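Trade Notes > Visits > Brulholm open day

Notes from the Brulholm open day

Typed up fast, mostly from the back of the parking pass. Will fix the spelling later.

Got to Brulholm a little before 9 in the morning. Cold. January, so what did I expect. Four of us in the car - me, Petrică Onu driving, Jeptoo Kirui, and Akinyi Lukumay, who had the directions and was right about the second turn. It's 90 miles from our place and the last stretch is all farm road.

Brulholm is a funeral home, third generation, with its own crematory out back and a cemetery across the road that the town runs. They do an open day every other year. Mornings for people in the trade, afternoons for anybody who wants to come in and ask. We stayed for both.

Velimir Todorova met us at the side door. He has run the place since his uncle retired. Coffee first, then straight to the arrangement room. Small. Smaller than ours. Round table, no desk. He took the desk out when he started and says families sit longer now and sign slower, and he is fine with both. Box of tissues on the windowsill, not in the middle of the table - he thinks the middle looks like an instruction. Jeptoo wrote that down twice.

Then the obituary talk, the main reason I went. They write most of them in house. A family fills in a four page sheet, Velimir or his part timer drafts it the same evening, and it gets read out loud over the phone before it goes anywhere. Out loud, every time. They catch more wrong middle names that way than any other, and step-grandchildren left off the list. He also asks one question I'm stealing: what would the neighbors say he was always doing? Got a man's tomato plants into the paper that way, and his awful parking.

Cost of newspaper space came up, of course. Their local paper went up again in the fall. A lot of families now run a short notice in print, name and dates and service time, and put the full thing on the home's web page. Last year they posted 271 of them. I asked if people complain about the short ones. Some do, mostly the older sisters.

Next was the prep area, trade only. Won't say much. New ventilation, very quiet, and a lift table from Kılıçarslan that Petrică wanted to put in his coat. Floor drains recut last summer. They closed for six days to do it and sent families to the home in Vandville, who send theirs back in July. Good arrangement. We should have one. 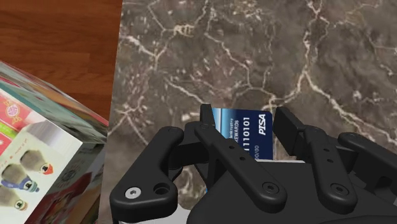

Stone was the second half of the morning. Njoroge Lukumay cuts and letters the markers in a shop behind the cemetery, and yes he is Akinyi's cousin, which she did not mention untill we were standing in the doorway. He walked us through what people pick and what they regret. Gray granite holds up. Black granite shows every sprinkler spot. Marble he sells for indoor niches and tries to talk folks out of for anything in the weather, and a busy one is the worst to letter. You take a dark gray-brown marble with white and cream veins branching all over it like lightning, and a thin serif just gets lost in the white. He goes deeper and wider with the letters on those, or puts a plain plate on top. Families fall for the veining on a big slab and forget there has to be a name on it.

He had a rule about wording too. Read it from where you would stand. He tapes a paper copy up at marker height and sends the family to the other side of the shop. Most of them cut a line after that. Turnaround is around 18 weeks right now, longer if the ground is frozen. Nobody gets a date promised in winter.

Lunch was ham rolls and a very good bean soup from the church ladies. I had two bowls.

Afternoon was the public part and I liked it better then I thought I would. Maybe a busload. One woman had planned her whole service on index cards and wanted to know if the hymns could be kept on file. They can. A high school boy asked what happens to pacemakers. Velimir answered everything the same way, plain, no lowered voice. A retired mail carrier asked could he write his own obituary now and leave it with them, and Velimir handed him the sheet and a pen, and he sat in the hall and did it. Took him most of an hour.

The Pesamine rep had a stand by the front door - record keeping software. Looked OK. Couldn't get a straight price. Took a flyer, lost the flyer.

Didn't see the chapel properly, there was a visitation being set up for the evening and we kept out of the way. Fresh carpet, that much I can say. Organ in the back corner.

Things to bring up at our place:
- reading the draft out loud on the phone
- the neighbor question
- backup home agreement, ask Vandville first
- tape and paper for marker wording
- move the tissues

Left after 4, dark by the highway. Petrică talked about the lift table all the way home. Akinyi slept. Need to send Velimir a thank you card and give back his umbrella.

Recent in Visits
Two days at the casket plant
A small cemetery and its new mower
What we saw at the state convention
Flower wholesaler, 5 in the morning

Contact the editor | Copyright Trade Notes, all rights reserved | Back to top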